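Filteo: crossword clue and answer pairs

Filteo is a set of 3,502 clues from the Herkarier weekly puzzle, typed up by Gudrun Teuber and checked by Jana Nolte, who disagreed with the spelling of several of them and won.
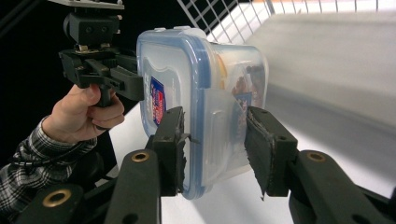 Clear container, blue-rimmed lid.

Files

clues.tsv has one clue per line: clue, answer, length, setter. Answers are in capitals with no spaces, so BEESKNEES is one entry and you will have to live with it.

themed.tsv holds the 2,142 clues tied to a puzzle theme. Setters signing as Fuchs loved a hidden river.
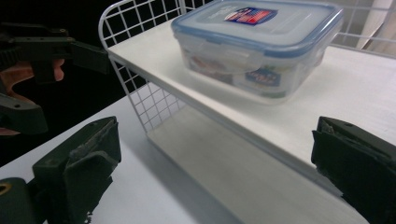
The setter column is blank where the paper forgot to print a name. Please don't guess from the puns. We tried that in version 1 and gave Wadulholm credit for a joke he has asked us to remove.

Known problems

Clues that point at each other ("See 14 Down") are kept as printed, minus the grid, and make no sense at all. A fix is planned for December, as it was last December.
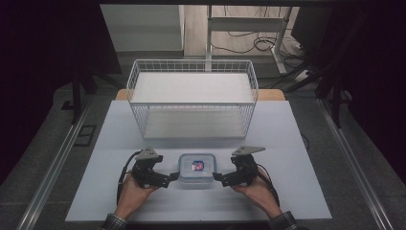
License

Free for research and for settling arguments. Last updated 13th October.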